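Bremine Workshop Guidance
Software tips for hand-held gripper recording

These notes are issued to all members using the Bremine recording software at the Heturmont workshop. They cover the habits that keep household task recordings usable for planning and control work. Members new to the software should read them before booking a bench.

Before you start

Start the logging program before picking up the gripper, and leave it running for the whole session. Stopping and restarting between tasks resets the clock, and the camera and finger readings may then drift apart. Sixteen short recordings in one session file are easier to process than the same number in separate files.

Set the finger opening to zero at the start of every session. Close the fingertips fully with nothing between them, hold for two seconds, and press Set Closed. Open them as far as they will go, hold again, and press Set Open. The control software works out every later grasp from these two values. If they are wrong, a cup will be recorded as thinner than it is and the arm will squeeze too hard on playback. 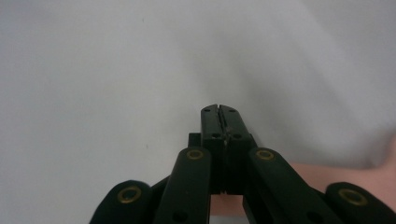
Check the value on the status line after each closing. A reading that changes by more than 2 units from one closing to the next should be reported to the bench supervisor. Do not correct it by editing the settings file.

Helping the software find its position

The tracking module follows corners, edges and patterns. Plain worktops, bare walls and white cupboard doors offer it very little. When working over a plain surface, lay a patterned tea towel or a sheet of newspaper at one side, well clear of the task. Matt surfaces are preferable to polished ones, and a window blind should be kept in the same position throughout.

Begin each recording with a slow sweep of the whole work area. Turning the wrist quickly is the most common cause of lost tracking. If the tracking light turns amber, pause and return to a view already covered. Should it remain amber, end the recording and mark it as rejected.

Naming and notes

Use the task names in the Leveck list exactly as written. The planner treats "wipe counter" and "wiping the counter" as separate tasks. Spelling should be British, in lower case, with no full stops.

Keep each recording under 40 seconds where the task allows. Longer jobs, such as loading a dish rack, should be divided at a natural pause, with the fingers open.

Playback

Run the Afolabi viewer at half speed before submitting a file. Look first at the finger trace, then at the path of the wrist. A sudden step in the path indicates a tracking fault, even where the video appears smooth. Files with a step are to be placed in the review folder and will be examined by Marcelino Rezende, who maintains the planning software.

Version 22 of the settings file replaces all earlier copies from November. Older copies should be deleted from bench computers and personal memory sticks.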